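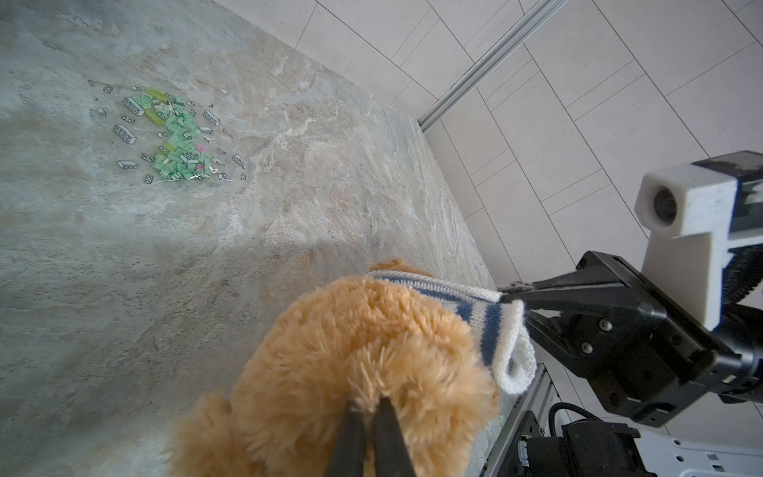 Can a robot do household chores yet?

Some of them, some of the time, and mostly when a person has picked the chore. A robot vacuum will cover a flat floor every day of the year. A pair of arms at a bench can handle one kind of object pretty well after a lot of practice. A machine that walks into a kid's bedroom it has never seen and leaves it tidy is still a research goal, and a really exciting one!

Unit 2: Soft things
Instructor: Ragnheiður Riis
Lab sections: Myrtle Kasprzak

Last unit was rigid parts: brackets, bottles, boxes. If you know where one corner of a box is and which way the box is turned, you know where all the other corners are. Please hold on to that idea, as we are about to lose it.

Cloth has no fixed shape. Pull a sleeve and the sleeve moves first, then the shoulder, then maybe the whole shirt, depending on what is underneath. A plush toy is somewhere in the middle. It has a body you can push against, but the body gives, and the fur hides where the surface really is. Put clothes on the toy and you have two soft things, one wrapped around the other, and a gripper has to get hold of one or the other or both.

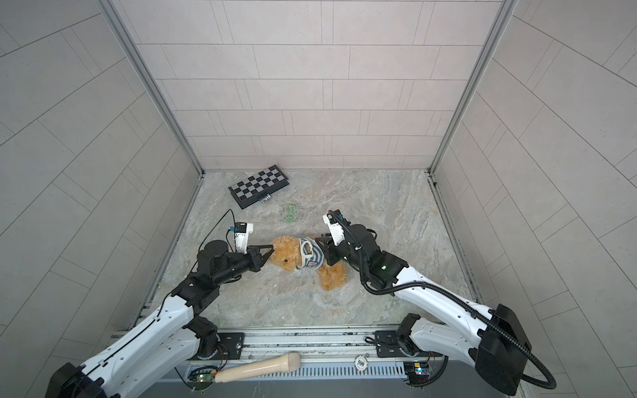
Fig. 2.1. Two arms, one bear: left gripper at the head, right gripper on the striped shirt.

Why two arms? Try taking a sweater off a stuffed animal with one hand (do this at home, it's worth it). The animal comes along with the sweater. You need something to hold the body still, and people use the other hand, a knee, or their chin. A robot with one arm needs a clamp or a heavy object. With two arms it can hold and pull, but now the arms have to agree on timing and stay out of each other's way.

Terms you need for the problem set:

Grasp point: the spot where the fingers close. On cloth, a hem or a fold is usually easier than a flat stretch.
Occlusion: something blocking the camera's view. Often it's the robot's own hand.
Regrasp: letting go and taking hold again somewhere better. People do this constantly without noticing.
Slip: the object moving inside the grip.

Look closely at how much depends on a hem. A finger has to get under the edge of the knit while the other stays on top, and a small error in depth means pinching fur along with yarn, or no yarn at all.

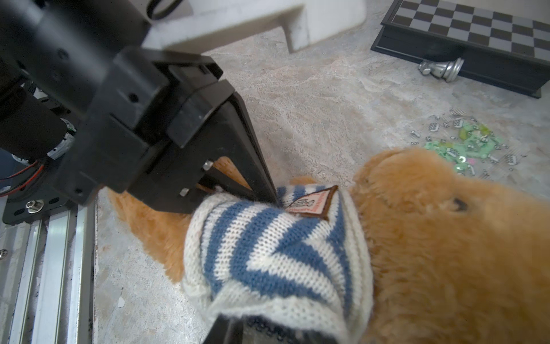

The same trouble shows up on the shop floor. Machines are wonderful at moving cartons, and sewing rooms are still full of people, and the difference is mostly the material. Ask anyone who has fed fabric into a machine for a living how much their fingertips are doing.

For lab: write down every regrasp you make while undressing and dressing a soft toy. Stop at 20. Mark the ones you did by touch alone, with your eyes somewhere else. Bring the list to Room 306 and we'll spend the first 15 minutes comparing.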